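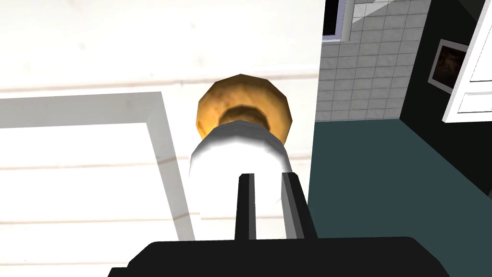
Notebook - household chores, door task
September, started 9:40

Carried on with the door set in the simulated flat. Question from Faisal Shaikh's last review still stands: can the arm do a plain domestic job start to finish without someone stepping in, or only the easy middle of it. Running the Turkine controller, build 661, stock parallel fingers. Episode cap left at 500 steps.

Knobs are still worse than levers. Two flat fingers on a round knob give very little contact, and any sideways error at closing shows up as slip once the wrist turns. Eifion wants softer pads in the model. I'd sooner fix the approach angle first and change one thing at a time.

10:25 - logs for run 524 pulled. Wrist torque climbs, drops, climbs again. Reads as slip to me. Raised friction on the finger faces, no other edits.

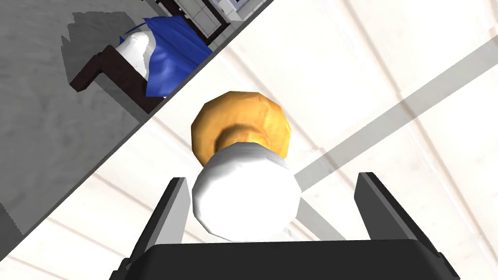 Wrist view, white and gold piece between the fingers, bed at upper left.

Camera rolls with the wrist, so the room tilts a long way in some views. The Sirken pose estimator copes with this badly. It was tuned on level images and wants to call every long diagonal a floor line. Asked Eifion Ifans whether we can feed it the joint angles and take the roll out beforehand. He thinks half a day's work.

11:50 - swapped the far-wall colour check for a depth check. Plain walls give the tracker nothing to hold.

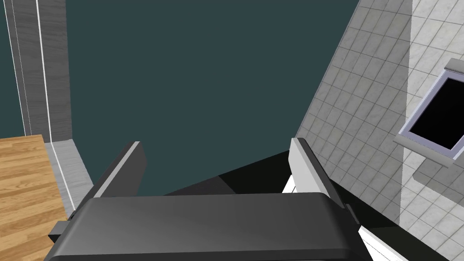
Fingers open, teal wall ahead, tiles on the right.

Views like this one are where I expect position drift. Tile grid should help if the tracker is allowed to use it; at the moment the mask throws out anything at a steep angle. Loosened the mask, saved as a separate config so Faisal can compare.

My view for now: not ready for chores. A person opens a door without looking at it and we are spending 2074 lines of config on the same job. Shop-floor bins at Idport are a fairer target, fixed parts and fixed light.

To do:
- pad model (Eifion)
- roll correction before Sirken
- rerun 524 with the Fahmy grasp planner, same seed
- ask Faisal what counts as "stepping in"

Print this entry | E-mail this entry
This site uses cookies to keep you signed in. OK
Contact the lab | Copyright Idport workshop notebooks | Back to top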